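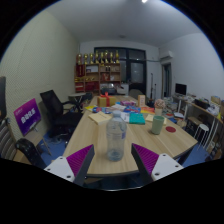
Zeltton Dye Room Notebook: Tuesday, January

Eucalyptus again, and I'm writing this up the same afternoon for once, before the wet skeins dry and I convince myself they were always that colour.

Where we'd got to: the leaf pot from before the holidays gave a lovely rusty orange on the first skein and then a sort of weak tea on everything after it. I blamed the leaf. Zahira blamed the water. We had a long and fairly circular talk about it this morning over the planning table and agreed to run both our theories side by side, same wool, same weight of leaf, and shut up until they came out.

Leaf

Silver dollar gum, from the row behind the Erdale depot. Some of it I picked green and used within the hour, and the rest was the bag that's been hanging in the shed since spring. The dry stuff is so much nicer to handle! It crumbles into the pot and doesn't fight you. The fresh stuff springs back out over the rim and you end up sitting on it with a brick (a clean brick, calm down).

100 g of leaf to each pot, weighed on the Ellotell scales. These have gone drifty again. They settle, you look away, you look back and they've wandered. I let them sit switched on for a good while before taking a reading and that seemed to help, but someone should have a look at the feet because I reckon one has worn down and the whole thing is rocking on the bench.

Wool

The Pattinasarany two-ply, all from the one fleece. Scoured last week with the gentle soap, rinsed until I was bored, and left in plain water overnight so it went into the pots properly wet through. No mordant on any of it. I know, I know. I wanted to see what the leaf could do by itself before we start adding alum and muddying the question.

Pots

Pot A: fresh leaf, tank water.
Pot B: fresh leaf, tap water.
Pot C: dried leaf, tank water.
Pot D: dried leaf, tap water.

All stainless. The old enamel one with the chip stayed on the shelf, as it throws iron into everything and turns it khaki (which is gorgeous when you want khaki).

Leaf went in cold, up to a low simmer, held there for 2 hours with lids on. I pulled the leaf out before the wool went in this time. Last time we left it in and spent forever picking bits out of the skeins, and I still find them in my jumper. Then wool in, back up slowly, and another long simmer. I stopped poking it after the first stir. This was very hard for me personally.

Smell report: like having a cold as a kid. The whole corridor smelt of it and the weaving group came in to ask if someone was sick.

What came out

C is the winner by miles. Proper burnt orange, even all the way round the skein, with a bit of red in it where the ties were loose. D is close behind but browner, like it's been left in the sun. A is a soft apricot, very pretty, no good at all for what we need. B is beige. I tried to be excited about B and couldn't manage it.

So the leaf matters more than the water, which is my point to me, but the water does matter, which is Zahira's point to her, and she has already been insufferable about it. She thinks the tap water up here is hard enough to push everything towards brown. I'd like to test that by putting a pinch of chalk in a tank water pot and seeing if it goes the same way as D. If it does I will say sorry in writing in this very notebook.

Second skeins

I put another skein of the same wool into each pot once the first lot was out, without topping up the leaf. C still had a decent gold in it. The others had nothing much left to give. This fits with what went wrong before the holidays, when we were trying to get a whole jumper's worth out of one pot of fresh leaf and wondering why the sleeves didn't match the body.

Things I stuffed up

I didn't label the ties. I was so sure I'd remember which was which, and then had all the skeins hanging off the same rail dripping on my boots. I'm confident about C and B, they couldn't be anything else. A and D I worked out from the pot they were hanging nearest, so treat those with a little suspicion. Brass tags next time, they're in the drawer under the sink.

Also the thermometer clip snapped on pot B, so that one ran by eye. It never boiled hard but it may have been a touch hotter than the rest. Probably not the reason it's beige. Possibly the reason it's beige.

To do

- rinse the skeins once more after they've cooled right down, then dry in the shade
- snip a bit off each for the light test and tape it in the north window under card
- chalk pot, as above
- bark! We have a whole tub of it and have never tried it on this wool
- order more of the two-ply before the Pattinasarany shed shuts for shearing
- fix or replace the scale feet
- take the spent leaf out to the compost before it goes slimy

Light test strips come down after 13 days, because that's when I'm next in. Half of each strip stays under the card.

Comments

Zahira H.
"Insufferable" noted. I'll have the chalk pot going before you're back. Also A and D are the right way round, I saw you lift them out.

Marg from weaving
Could I put my name down for whatever's left of C? Even 5 metres would do me for the border. And it really did smell like someone was sick.

dyepotdave
Have you tried leaving the wool in to cool overnight? I get a much deeper red off dried leaf that way, though it does make the wool a bit harsh.

Contact the dye room | © Zeltton, Erdale | Back to top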